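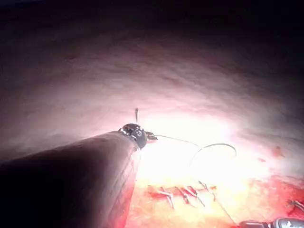

The Flonedholm suturing trials were a comparison of needle-holding grippers for surgical robot arms, carried out at the Bevilham engineering laboratory. The trials tested 2 jaw designs, the Antoniuk jaw and the Umura jaw, on the same arm and under the same controller, and recorded how well each one held a curved needle and handled fine thread while closing a straight wound. Most of the difficulty in the task comes from the thread. Between stitches it tends to stand up off the tissue in an open loop, as it does to the right of the metal jaws over the pale, brightly lit surface, and a thin gray strand in strong light is hard for a vision system to follow. The stitches already in place, pressed into the red line of the wound, are equally thin and can be confused with the loose tail. For this reason the trials scored thread tracking separately from needle grip.

Background

Needle holders for robot arms are small jaws mounted on a wrist at the end of a long, narrow shaft. The jaws have to grip hard enough to keep the needle from turning when it meets resistance, but too much force flattens or frays the thread when the same jaws are used to pull it. Human surgeons working through a console correct for a slipping needle by eye. A controller working without an operator has to detect the slip some other way or avoid it.

Earlier work at Bevilham had used a single jaw type and changed only the software. The results were difficult to interpret. A missed stitch could be blamed on the planner, the camera or the jaw, and the logs did not always show which. The Flonedholm trials, named after the building where the test bench was set up, kept the software fixed and changed the hardware.

Grippers compared

The Antoniuk jaw has short, straight faces with a cross-cut pattern. Both faces move. It closes evenly on either side of the needle and holds it at a right angle to the shaft without further adjustment. The pattern gives a firm grip on the needle but is rougher on thread.

The Umura jaw has one fixed face and one moving face, each with a shallow groove along its length. The groove is meant to seat the needle and to leave a smooth edge for pulling thread. The fixed face gives the controller a known reference point, so the position of the needle can be worked out from the position of the wrist. Its weakness is that a needle picked up outside the groove sits at an angle and usually has to be put down and picked up again.

Both jaws fit the same wrist joint and can be exchanged without recalibrating the arm, although the Bevilham group repeated the calibration after every change during the trials.

Test setup

Two instruments were used at a time. The first carried the jaw under test and drove the needle. The second, fitted with a plain grasper, held the wound edge or caught the loose tail of the thread. The grasper was the same for all runs.

A small camera close to the instruments supplied the main view. Placing it there gave a large picture of the wound and the thread, but the driving shaft could block a good part of the view on one side. Light was strongest at the middle of the work area and fell off toward the sides. Exposure was set for the wound line, where the stitches had to be seen, and this left the highest parts of the surrounding surface close to white. A second exposure setting, darker by one step, was tried in April and dropped when the thread could no longer be found in the shadow beside the shaft.

The controller ran a fixed sequence: pick up the needle, turn it to the entry angle, drive it through both edges, release, regrasp on the far side, pull the thread through and hold it for tying. Each stage had a time limit. A run that passed a limit was stopped and logged with the name of the stage.

Results

The trials produced 1,851 attempted stitches, of which 900 used the Antoniuk jaw and the remainder the Umura jaw. Attempts interrupted by an arm fault were not included in either total.

Needle rotation during the drive stage was less common with the Antoniuk jaw. When it did happen, it was usually on the second edge of the wound, after the needle had already passed through the first. The Umura jaw held well if the needle was seated in the groove and poorly if it was not. Most of its stopped runs ended at the pickup stage, before the needle reached the tissue.

In thread handling the order was reversed. The Umura jaw pulled thread with little visible wear, while the Antoniuk jaw left rough spots that sometimes caught on the next stitch. Loss of thread tracking was logged 264 times over both jaws. The figure did not differ much between them, and the group attributed it to the camera and lighting. Tracking was lost most often where a loop crossed the brightest area, and next most often where the loose tail lay beside finished stitches.

Later work

A revised Umura jaw with a wider groove mouth was built after the trials to make pickup easier. It has been tested on the bench for grip force only. The Antoniuk jaw remained the standard fitting on the Bevilham arm, with a smooth insert available for runs in which a long thread has to be pulled. Changes to the camera mount were planned separately.

See also

Needle driver
Surgical robot
Visual servoing
Force control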